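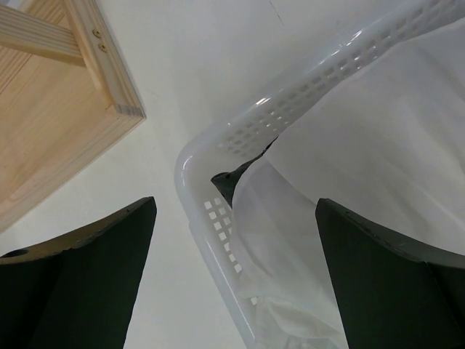

Fludville Handling Group, laundry cell notebook

Jan 28, 2019
Entry: H. Ait Ali. Read and initialed: A. Palma.

Job: finger inspection, gripper re-zero, check of wrist camera mount. Arm stays on the Sinuvis controller. No change to the pick program today.

State at start. Basket station next to the pine shelf, cloth in the basket, part of it over the rim. Arm jogged by hand to the basket approach pose at low speed and stopped there. Both fingers in view of the wrist camera, one each side. That is the view we want for the zero check, so do not trim the camera tilt to get more basket.

Fingers. The right one has a worn, lighter rim along its upper edge. Left it in service. Ran a cotton bud along both inner faces and it did not snag, which is the criterion from November. If it snags, swap both fingers as a pair. Mixed pairs gave us a skewed close last time and Abelardo spent an afternoon looking for it in the software.

Finger screws: backed out, cleaned, one drop of medium threadlocker each, retightened in two passes. The left outer screw had turned a little past its paint mark. Old paint removed, new mark in yellow on all of them. Anyone who finds a yellow mark broken, write it down here before touching the screw.

Re-zero. Procedure as on the Laing sheet, with one correction: home the gripper before cutting air to the tool changer. The sheet has these two steps the wrong way round. I corrected it in pen and the file copy still needs doing.

Opening after re-zero: 80 mm at full open by caliper, repeated after 18 open/close cycles, same reading. Closed gap: would not pass the 0.05 feeler at the tips, passes it near the root. Same as before the work. Force limit left at setting 7. Setting 8 holds thick hems better but leaves a crease in jersey and pushes motor temperature up over a long run.

Camera mount. Bracket screws tight. Cable had been rubbing on the wrist cover, jacket polished in one spot but not through. Moved the clip one hole back and put spiral wrap over the spot. Rotated the wrist through full travel both ways, no pull on the connector. Lens wiped with a dry cloth only.

Table check. Moved to the white table with a single piece of fabric, dropped in a heap. Jogged down with fingers open until the tips were at the lower boundary of the cloth, then stopped and looked at alignment before any close command.

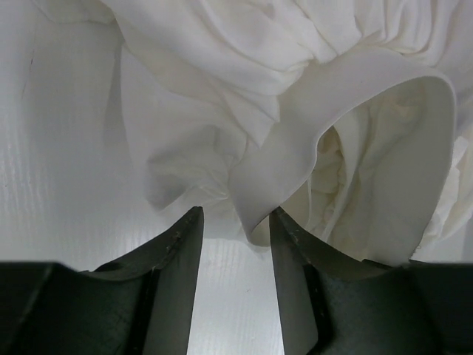

Fingers open at the table, folded band of the cloth dipping between the tips.

Pale specks near the tips are scuffs in the surface, felt with a fingernail, no raised edge. Not worth dressing.

Cycle counter read 258 after the work. It was cleared at the controller restart, so it is no use as a total. The running total is in the Multden log.

Open items:
File copy of the Laing sheet, steps to be swapped (Hazem).
Order one spare finger pair, same material as fitted (Abelardo).
Look at the cable clip again at the next inspection. If the wrap has moved, the clip needs a proper saddle.

A.P.: agree on leaving the right finger in. Please also note the motor temperature at the next check, we have no figure for it at setting 7.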